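From the Kitchen Project: Where the Equipment Money Stands

Nov 14, 2018

Dear friends, it has been a long fall, and I owe you all a proper account of the equipment budget, especially those of you who wrote in after the last newsletter wanting to know when we would finally stop talking and start buying. The short answer is December. The long answer is the rest of this item, so pour yourself something warm.

For anyone who joined us recently: the Sesadari kitchen project is our attempt to find out whether a robot arm can be of real use with small kitchen chores, the picking up and putting down that eats so much of a cook's morning. We have been doing the early work in simulation, on a computer model of a kitchen counter, and I have come to love this stage more than I expected to. You can drop a melon a hundred times and never have to mop! More to the point of this item, you can also learn a good deal about what you need to buy before a single box arrives at the door.

The arm we have been modeling is a Franka Emika, and I'll confess that when I first saw it standing over our pretend counter I thought it looked enormous. I had been picturing something the size of a desk lamp. That one look sent me straight back to the floor plan, and the narrow bench we had set aside by the window is now off the list. We need a deeper one, with room for the base to one side and a decent stretch of counter in front of it, and that goes into the budget as its own line.
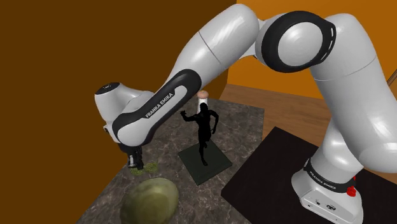
What we have priced so far

The bench and its mounting plate come to $2,299 from Raltport, delivered. I asked for 3 quotes and this was the middle one. The cheapest was for a lighter bench, and Mechthild Kaufmann, who looks after the workshop and has bolted down more machinery than the rest of us put together, leaned on the sample leg with one hand and shook her head. A heavy arm swinging out over a light table is a recipe for wobble, and wobble is very hard to track down later when you are trying to work out why a grasp went wrong. So we are paying for the heavier bench, and I feel fine about it.

The arm itself we plan to lease for the first year. I know some of you would sooner own it outright, and I went back and forth on this for most of a month. In the end it came down to how much we still don't know. We may find that the reach is right and the fingers are wrong, or that we want a second arm before we want anything else, and a lease leaves us free to change our minds. Itier has offered us terms that include a yearly checkup and a loaner if ours is out for repair. I would like to see the loaner promise in writing before I sign, and they have been very patient with me about that.

Then there are the fingers. Please don't skip this part, dull as it sounds, for it is where I think most first budgets go astray (mine did). The first draft had one gripper on it and nothing more. I have since added a line for spare fingertips in different shapes, and another for the soft pads that go on them. Food is awkward stuff. A firm round thing and a limp leaf ask for very different handling, and our task list has plenty of both on it.

Greens have taken up more of our planning time than anything else. They bend, they lie flat against whatever is under them, and there is often very little edge for a pair of fingers to take hold of. Put one in a bowl and you have the rim to worry about too, along with the question of how far the hand can come in before some bulky part of it is in the way.

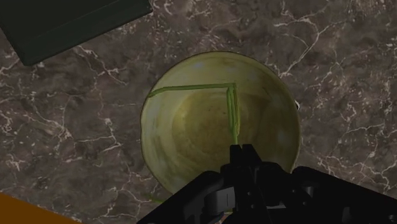 I have asked for 15 sets of fingertips, which raised an eyebrow or two when I read the draft aloud. My thinking is that they are small, they are cheap next to everything else, and they are the part that will touch the bowls and the counter all day long. Running out of them in the middle of a good week would be maddening. If we end up with a drawer full of leftovers, I will happily take the teasing.

Bowls and counter goods are on the list as well, and I would ask you not to laugh at the size of that line. We want several of each kind so that when one chips we can put its twin in the same spot and carry on. The same goes for cutting boards and shakers. Please do not donate your own odd bowls just yet, kind as the offers have been. Matching ones make life much simpler for the people comparing one day's work with the next.

What we have put off

The fancy overhead lighting can wait. So can the second computer, provided the one we have holds up, and I am told it will if we stop eating lunch over it. The Bühler cabinet for storing the tools is a lovely thing and I still want it, but a plain shelf will do us through the winter.

I have left training in, and I will argue for it if I must. The plan is to send 3 of you on the operator course before the arm arrives, so that its first weeks here are spent on work and we aren't all standing around it with the manual. If you would like one of those places, write to me and say which mornings you have free. You don't need a technical background. Patience is more useful, and steady attendance more useful still.

The full budget sheet is pinned up beside the workshop door, with my pencil marks all over it. Add your own if you see something missing, and please put your initials next to them so I know whom to pester. I will send the final version to Raltport and Itier at the start of December, once the written terms are in my hands.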